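Bring back the long handle

Written fast, on a Friday, between two other things. Forgive the state of it.

I have been cooking in other people's kitchens for most of this year. Borrowed flats, a friend's place, a holiday let in Savmont with one window and a stove that leaned. And what I keep noticing, over and over, is how short everything has gotten. The spoons. The spatulas. The brushes, the whisks, the little tongs that look like they came out of a doll's tea set. Everything shrunk to fit a drawer.

I don't want things that fit a drawer. I want things that keep my knuckles out of the oil.

So this is an argument for length. For the handle as the main part of the tool and the business end as the extra. I know it sounds like a small thing to be worked up over. I am worked up anyway.

Start with heat, the obvious one. A pot of jam at full boil spits. Polenta spits worse, it waits until you lean in. With a short spoon your hand lives right over the pot, in the steam, and you stir badly. You stir in a hurry. You do three turns and pull back and shake your hand and do three more. With a long one you stand there like a person rowing a boat. You can look out of the window. The jam gets stirred properly, all the way into the corners, and it doesn't catch.

Then reach. My sister's oven is deep and the back left corner is where the good potatoes end up. Short spatula, you're in to the elbow. I have the scar, a neat little line from the top element, and so does every second person I've asked. Go ahead and ask at your next dinner. People will roll up their sleeves.

Then leverage, and here I get boring. A stiff dough or a big pan of onions needs some push behind it. With a long handle you put one hand low and one hand high and the whole upper body does the work. With a short one it's all wrist. My wrist is not what it was. Nor is yours if you type for a living.

Why did they get short? A few guesses, none of them researched.

Shipping. A long thing needs a long box. A long box costs more, and it bends, and someone sends it back.

Photographs. Short tools look cute in a crock on the counter, all the same height, all the same sage green. A really long spoon tips the crock over. It looks like something from a school cafeteria.

Sets. This is the big one I think. Somebody worked out that you can sell five tools in one box if the box is the length of a shoe box, and after that the shoe box was in charge. I bought a Steltari set two winters ago, five pieces, nice color, and every one of them is the same length, as if flipping an egg and stirring a stockpot were the same job. I use the slotted one. The other four are in the drawer where they fit so beautifuly.

And kitchens got smaller, fine, I'll give them that one. A person with one drawer and a hot plate has every reason to buy short. I've been that person. I still think that person would be better off with a nail in the wall and one long spoon hanging off it. The nail is the whole storage system. My grandmother had a row of them over the sink and the wood behind had gone dark in the shape of each tool.

Which gets me to hanging, because the two things died together. Look at an old handle and there's a hole in the end, or a loop of string, or a hook bent out of the metal. It expected to be on a wall. The newer ones have a rounded end, very smooth, with a logo. You can't hang a logo. So they go in the drawer, so the drawer jams, so they have to be short. Round and round.

I should say what I don't mean. I don't mean paring knives. I don't mean measuring spoons, please keep those small, I'm not a maniac. A long pastry brush is a bit silly if you're glazing a tart right in front of you – though put me beside a grill and I'll take the longest one you have. Jobs differ. That's the entire point and it's the one thing the matching set can't cope with.

Also I don't mean expensive. The answer to a bad cheap thing is so often a good costly thing, and I'm tired of that being the only door out. There was a man's stall at the Zarnotitz market, Saturdays or Sundays I forget, and he had long wooden spoons in a bucket for less than a sandwich. Beech probably. Rough where they'd been turned. You took one home and sanded it for five minutes and oiled it and that was your spoon for 80 years if you didn't leave it in the sink. I bought one. I left it in the sink. It split. My fault entirely.

The second one I have looked after. It has a flat side now from being leaned on the bottom of the same pan, always at the same angle, always by a right handed person. Anybody could pick it up and know how I stir.

Wood, by the way. I'm for it, mostly. Plastic handles go tacky after a few years, metal ones get hot or ring like a bell on the side of the pot. Wood is warm and quiet. Painted or varnished is fine too, whatever the purists say. I like a bit of color on a handle, you can find it in a mess. 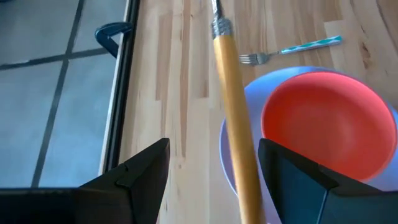
Long yellow handle, crimped metal collar.

And look at how the thing is joined! That's the part I check first now. A decent ferrule, tight on the wood, beats any amount of clever shaping. Glue alone lets go. A handle just pushed over a spike lets go faster, usually over a full pan. I had one from Yeom, lovely to hold, and the head came off in a pot of lentils in November with people already sitting down. We ate them. I fished around with a fork for a while first.

Give it a twist in the shop. Hold the head, turn the handle. If there's any give at all put it back. Nobody will stop you, and if they do you didn't want to shop there.

I can hear the reply already, that this is nostalgia, that I want the kitchen of somebody who spent all day in it and had no choice about that. Fair hit. My grandmother would have swapped that whole wall of nails for a dishwasher and 200 bucks, and she said so often. But she'd have kept the long spoon. I'm not asking for the apron back. I'm asking for another few inches of wood.

It's cheap to fix, too. A maker could do it next season. Sell one size longer beside the short one and see which goes. Drill a hole in the end. Leave 100 of them in a bucket by the till with no box whatsoever and no card explaining the brand's journey. I would buy two and give one away, since that is apparently who I've become, a person who gives out spoons.

Until then, look in secondhand shops, the bin at the back with the rolling pins and the odd ladles. Pull out whatever sticks up highest. Twist the head. Check for cracks where the neck gets thin. Sand it, oil it, put a nail in the wall.

Right, I have onions on and they're starting to catch, I can smell it from here.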